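Kokum wants its copper back

I've been following the scrap copper business for a while now (yes, I'm fun at parties), and the news out of Kokum this month is pretty exciting! The port has agreed to stop shipping its old cable overseas and sell it to a smelter up the coast at Urmont instead. The deal starts in April and runs for 11 years, which is a long time in a market where the price can wobble before lunch.

The first year's contract covers 3829 tons. That won't scare the big importers, but it's a nice chunk for a town this size, and Plernex, the company that owns the smelter, says it'll add about 2000 tons a year of new capacity to handle it.

I called Na-rae Jin, who trades metals out of Yeon, and she was a bit cooler on it than I am. "Everybody wants to keep their scrap at home until the foreign buyer offers more," she told me. Fair point – the contract does let the port walk away if export prices jump far enough, and I couldn't get anyone to tell me how far that is. 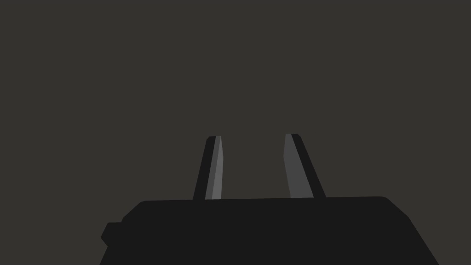 A black robot gripper against a dark gray background, computer rendering.

The port's board still has to sign off on the trucking side. I'll post the terms when I get hold of them.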